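4.2 What people do with a shared table

The literature on shared workspaces has a great deal to say about desks and almost nothing to say about tables. A desk has an owner, or at least a chair that has taken somebody's shape. A table in a common room has neither, and the rules for using it are seldom written down. When they are written down, as Athanasiadis and Kurup found in their earlier work on office kitchens, they are mostly read by the person who wrote them.

Our second site, the Brestgate building, has three such tables, all on the ground floor and all officially described in the tenant handbook as "bookable for short-term collaborative use." The booking system is called Kisteo. In the 10 weeks of our study it received 57 bookings, a figure the building manager showed us with some pride. Our interviews suggest that most actual use of the tables happened outside it. One tenant told us she had made a booking once, in September, and had arrived to find two people already eating soup there. She sat down at the far end and worked for an hour. The soup, she said, smelled very good, and she has not made a booking since.

We sorted the claims people made on a table into three kinds. The first is the claim by body: a person sits there, and the matter is settled for as long as they can put off going to the restroom. The second is the claim by token, the familiar coat, mug or notebook left to stand guard. Tokens were respected for longer than we had expected, but not equally. Coats did well. Paper did badly, and a stack of printed reports was moved to a windowsill so often that its owner took to looking for it there first.

The third kind, which we call the claim by installation, has had less attention. It covers anything a passerby would not care to pick up: a half-finished scale model, a sewing machine with the fabric still under the needle, a jigsaw puzzle past the edge pieces. These objects work as tokens, but their strength has little to do with good manners. People leave them alone out of a plain wish not to be the one who broke it. A cable helps. Respondents who would happily slide a laptop to one side became thoughtful when anything was plugged in, and more thoughtful still when they could not tell where the plug was (Figure 3).

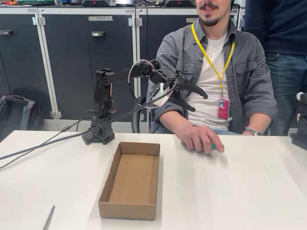 Figure 3. A white table with a black robotic arm on a square base. Black cables run across the tabletop toward the arm.

Installation claims also age differently. A coat left overnight turns into lost property by morning. An installation left overnight turns into furniture. By the second week, several of our respondents were giving directions by the jigsaw puzzle ("past the puzzle, then left"), and when it was finally finished and boxed up, two of them told us they had felt let down. Neither had placed a single piece.

Complaints were rare and came mostly by way of the whiteboard near the stairs. The longest of them ran to four paragraphs and never named the object it was complaining about. We asked the tenants we interviewed whether they would ever raise the matter in person. Nearly all said yes, of course. Pressed for an occasion on which they had done so, most remembered a meeting they had to get to.

There are limits to what can be drawn from this. Brestgate's tenants are small firms on short leases, and they may be more patient with one another than people who expect to share a wall for a decade. The Clesilport site, discussed in Section 4.3, has longer leases, fewer tables and a much angrier whiteboard. We also relied on respondents' own accounts of how tidy they were — a measure that, across both sites, came out remarkably high.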